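Everyone in my feed is suddenly selling me a cooling pillow. I've had the Brunis one since August, so here's what I reckon, in order of how annoyed I am.
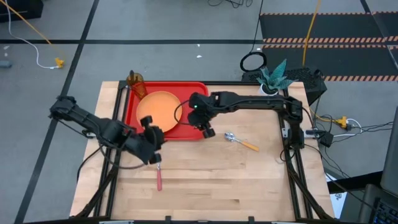

The ad says it "stays cool all night". Mine stays cool until I've had my head on it for as long as it takes to read a chapter. Then it's a pillow. You flip it, you get another chapter.

The gel layer is on one side only. The listing doesn't say so. I found out by unzipping the cover at 3 in the morning and having a poke, and I'd have liked to know before I paid.

They quote 3,000 five-star reviews. I read a good whack of them one night (couldn't sleep, ha). An awful lot say "just arrived, can't wait to try it". That's a review of the courier.

Chaimae Bensaid asked if I'd tried putting it in the freezer like the leaflet says. Yes. It won't fit flat in mine, so it froze in the shape of a taco and I slept on a taco.

Weight. The label says 1,075 grams. I put it on the kitchen scale and fair enough, that's what it weighs. Credit where due. It's still a heavy thing to wrestle into a pillowcase, and it sags at the corners.

Colour is listed as "glacier". It's grey.

The cover is meant to be bamboo. The tag says mostly polyester with a bit of viscose, which I suppose started as bamboo somewhere along the way. Feels fine. Pills a bit near the zip after two washes, both on cold, both on gentle.

Sorin Ionescu reckons the Geddes one is better because it has holes through the foam. Could be. He's also had his for roughly a week, so I'm asking him again when the weather's properly hot.

I emailed Brunis to ask what temperature it's supposed to hold and for how long. Got back "results vary depending on the sleeper". Vary from what? They never gave a result to begin with.

Smell: there is one. New-car-ish. The leaflet says it airs out in a day. Mine spent most of a week on the clothes horse before I'd put my face on it.

To the person asking about neck support — it's all right, a bit firmer than my old one, and I've woken up no worse. I wouldn't pay extra for it. I also wouldn't believe anyone who tells you a pillow fixed their posture.

Would I send it back? Tried. The trial period starts the day you order, and mine took its sweet time getting here.

Currently sleeping on the old feather one with the window open. The Brunis is on the couch and the dog likes it, gel side down.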